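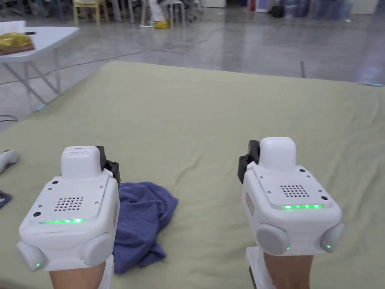

I have been put in charge of the left gripper. Officially I look after the pair, but the right one never does anything wrong, so it gets a wipe and a kind word and the rest of my shift goes to its sibling.

For anyone new to this blog: I work at Prollotside, in the room with the shiny concrete floor, and my station is the towel table. You hold a gripper in each hand and fold towels with the jaws, and the grippers write down everything you do so that a robot can have a go at it later. I came to this from twelve years in hotel laundry. My mother thinks I was promoted.

Kenneth Tolentino wanted a setup guide for the station, and what he got from me was one page with a coffee ring on it. This is the longer version, with the complaining left in.

The table comes first. The green cloth goes on before anything else and it should be pulled toward you and then sideways, in that order. If you do it the other way you get a ridge down the middle and the jaws pick up the cloth along with the towel. You will not notice until you lift, at which point the whole table comes with you like a bad magic trick. It doesn't have to be flat. I spent most of January trying to get it flat. Peter Zeman finally took the steamer away from me and said that people's kitchen tables are not flat either, and I've been at peace with wrinkles ever since, mostly.

Then the jaws. They come off for cleaning and go back on, and they go back on wrong with no resistance at all. A properly seated jaw gives a click you feel in your wrist. A badly seated one gives a click you hear. I can't explain it any better than that and I have tried, with hand gestures, in front of visitors. What I do now is close the jaws on the corner of a towel and pull gently. If the corner slips out, take the jaw off and start over. If the jaw slips out, same, but also go find it, because it has gone under the table.

Lint is most of the job. Towels shed, new towels shed like a husky in spring, and the fluff ends up in the joint of the jaw and in the little round holes on the face of the housing. I use a soft brush on the face, holding the gripper with the holes pointing down so that whatever comes loose falls out and not in. Canned air was tried once. I wasn't there, I've only heard Honeylyn Enriquez tell it, and in her version the lint goes in one side and is never seen again. We do not use canned air.

I brush after every 70 towels, which was a number I made up on my second day and which is now printed on a laminated card. I asked whether somebody should check it. Somebody should, I was told, and then the card went up.

Now the left gripper.

For most of last month it would drop out in the middle of a fold. The green lights would be on, I'd be halfway through a nice third, and at the end of the session there'd be a hole in the recording where the left hand had apparently ceased to exist. Bienvenido Bañez, who reads the logs, sent me a message at 7:40 in the morning that said only "where does your left hand go?" It's a fair question and I've had worse from managers.

Everybody had a theory. Mine was heat, for no reason except that in laundry it's always heat. Peter thought it was the battery. Eugénie Vidal thought it was me, and she was nice about it, but she did stand next to me for a whole session looking at my elbow.

So we swapped things. Left jaw onto the right body: no change. Different charger: no change. Me folding with my arms swapped over, right gripper in left hand, which is like signing your name with a spoon: still the same gripper dropping out, and I would like it on record that this cleared my elbow. Then Eugénie opened the housing. I held the screws. It took her 2 minutes to find that a connector inside had been backing out, a hair at a time, every time I put the thing down.

And I do put it down hard. It's a habit from irons. You set an iron down like you mean it.

She pressed the connector home, added a bit of foam so it couldn't creep, and closed it up. I ran 200 folds on it over the next few shifts, with Bienvenido watching the logs, and there were no holes. I've also got a folded washcloth to set the grippers down on now. It was supposed to be temporary, and it already has a coffee ring too.

A few smaller things, in no order, for whoever gets this station after me:

Wait for the green before you pick up a towel. The lights tell you the gripper is awake. They do not tell you it's recording, as established above, at length, by me.

Wipe the side buttons at the end of the shift. Hand cream gets on them. I know it's hand cream because it's mine.

Leave the labels alone. One of them had a corner lifting and I thought I'd tidy it up by peeling it off and sticking it back on straight. There was a meeting.

Put the screws in a dish when the housing is open. Holding them in your hand is fine until you want to scratch your nose.

Crumple the towel properly before each start. New people lay it down half folded already, I suppose from good manners, and then the recording is of somebody helping a towel finish what it was doing. Pick it up by the middle, drop it, leave it alone. It was the hardest thing for me to learn. I've had to drop clean towels in a heap on purpose, for money, for months, and some part of me still expects the head housekeeper to come round the corner.

Kenneth says the target for the table is 3,000 good folds, and that after that we may move on to fitted sheets. I said I'd need to think about it. There are people who can fold a fitted sheet and I've worked with two of them, and neither one could tell you how. If the grippers can get that down on record I'll take back what I said about the left one.

Next time, if the new brush arrives: cleaning the jaw joint without taking the jaw off. Honeylyn swears it can be done with a cotton swab. I have my doubts and a bag of swabs.

Get new posts by email. Enter your address to subscribe to this blog. You can unsubscribe at any time.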